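Unit 4: Reading the Test Specification
Course: Preparation for the Teacher Certification Exam, Paper II
Handout revised Aug 3, 2018
Instructor: Mafalda Gouveia

4.1 Purpose of the unit

Candidates often start with a list of topics and read down it. The list gives what may be asked. The test specification gives how much of each topic is asked and at what level. This unit covers the second document. Bring your own copy to class, with the weighting table marked.

4.2 Terms

Content area: a block of the syllabus tested as one section.
Item: a single scored task on the paper.
Weight: the share of total marks given to a content area.
Cognitive level: the kind of thinking an item calls for. Three levels are used in this course: recall, application, and analysis.
Cut score: the lowest total that counts as a pass.
Form: one version of the paper. Forms differ in items but follow the same specification.

4.3 Weight and study time

Study time should follow weight first and personal weakness second. Take the practice paper from the Saltstead set, which carries 80 marks. The pedagogy section has 28 of them, or 35 percent. A candidate who gives pedagogy a tenth of the available hours is leaving marks behind, even with a strong background in the subject.

Adjust after the first timed practice. Move hours toward any section where your score is below the cut score in percentage terms. Do not take all the hours away from a section already passed.

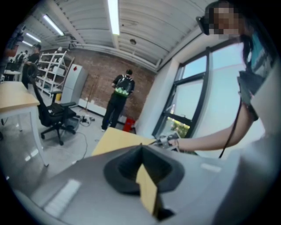 Weights are fixed across forms, but the split within a section may shift. Child development, for example, can supply more application items on one form and more recall items on the next. Serrano treats this as sampling error in the form. Rebelo treats it as a design choice. For study purposes the result is the same: prepare each topic at all three levels.

4.4 Verbs in the syllabus

The verb in a syllabus line usually shows the level.

List, name, define: recall.
Use, solve, plan: application.
Compare, judge, explain why: analysis.

"Describe" is unclear. Check the sample items for that line before assigning a level.

4.5 Exercise

Work in pairs. Take the language section of the Brandão syllabus and assign a level to each line. Note the lines on which you disagree and keep both answers. Hand in one sheet per pair, with a sentence of support for each disputed line. The exercise is worth 2 marks toward the course grade.

4.6 Reading

Serrano, Abílio. Course reader, chapter on item sampling.
Rebelo, Sofia. Course reader, chapter on form design.
Optional: Peixoto's notes on cut scores, on reserve at the Sotley library desk.

Next unit: Timed practice and error logs.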